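Drerndale Technical Institute
Automation in Production, Course Handout 6
Floor Rules and Good Practice for Mobile Handling Robots
Prepared by Siiri Juntunen
Issued June 10, 2020

Purpose of this handout

This handout sets out the working rules that students are expected to know before the practical assessment. It covers the marking of shared floors, the protection of fixed structures, and the conduct of a robot arm near benches, racks and conveyors. It does not replace the safety law that applies at a given workplace, and it does not replace the risk assessment that the employer must carry out. Where a site rule is stricter than a rule given in this handout, the site rule applies.

Students should read the handout together with the Koltetano exercise, which was distributed with Handout 5.

1. Terms

Walkway: a marked part of the floor reserved for people on foot.
Storage side: the part of the floor on which racks, tables and carts are kept.
Working envelope: all the space that any part of the robot, its gripper or its load can reach.
Keep-out volume: a space within the working envelope that the robot is not permitted to enter.
Low approach: any movement in which the gripper travels below the height of the work surface.

2. Low approaches

Most collision reports reviewed in this course concern the space under and beside a work surface. Planning tends to concentrate on the top of the bench, where the parts are. Legs, braces and crossbars receive less attention, although a gripper finger can catch on any of them.

The following rules apply to every low approach in the practical.

2.1 The keep-out volume shall include legs, crossbars and leveling feet as well as the work surface. A drawing of the tabletop alone is not accepted.

2.2 Gripper speed below the work surface shall not exceed 82 millimeters per second during teaching.

2.3 Posts at points of possible contact shall carry a high-visibility cover. Red and white diagonal striping is accepted. A cover marks the hazard for people and gives limited protection against scuffing. It shall not be treated as a barrier.

2.4 Before a low approach, the operator shall confirm the distance between the open fingers and the nearest fixed part. The fingers are to be considered at their widest opening, whatever opening the task requires. 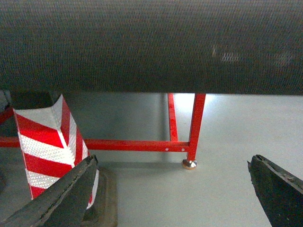
3. Marked floors and walkways

A floor line is an instruction to people and to machines alike. Its value depends on everyone treating it in the same way at all times of the working day.

3.1 The boundary between the walkway and the storage side shall be a continuous line in one color. Yellow is used throughout this course. Breaks and lifted seams in the line are to be entered in the floor log and repaired.

3.2 Racks, tables and wheeled carts shall stand wholly on the storage side. Casters with brakes are to be locked when a cart is parked.

3.3 Crates shall not project beyond the front of the shelf. The working envelope is calculated from the shelf edge, and a crate that extends past it makes the calculation wrong.

3.4 Floor stickers shall face the direction of travel and shall be written in the language used by the staff. Visitors who cannot read them must be escorted.

3.5 Where a mobile robot must cross the walkway, it shall stop 500 millimeters before the line, give its signal and wait until the walkway is clear.

3.6 The clear width kept for the robot beside a rack shall be at least 700 millimeters, measured at floor level and again at the height of the lowest shelf. Take both measurements – a rack that is square at the base may lean, and its load may not be centered.

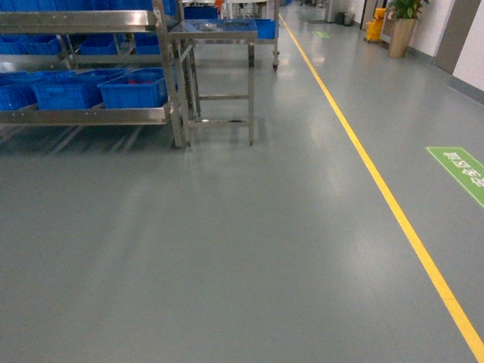

Glossy floor coatings call for additional care. Reflected light can disturb optical sensors, and a sensor check made under one set of lamps does not hold for another. The check is to be repeated whenever the lighting is changed, and the result is to be written down with the name of the person who made it. Cleaning equipment and other movable items should have fixed places, so that their positions can be included in the robot's map.

4. Records

Each group keeps one floor log. The entry for each session states the approach taught, the speed setting, the keep-out volumes in force and any contact, however slight. Contact without visible damage is still contact and must be recorded. Groups using the Nunus log template should fill in every field; "none" is an acceptable entry, a blank is not.

5. Preparation for the assessment

Read sections 2 and 3 again and complete questions 1 through 37 in the workbook. Bring a sketch of one work area known to you, with its walkway, storage side and keep-out volumes marked. The reserve assessment is held in September for students who are unable to attend the first.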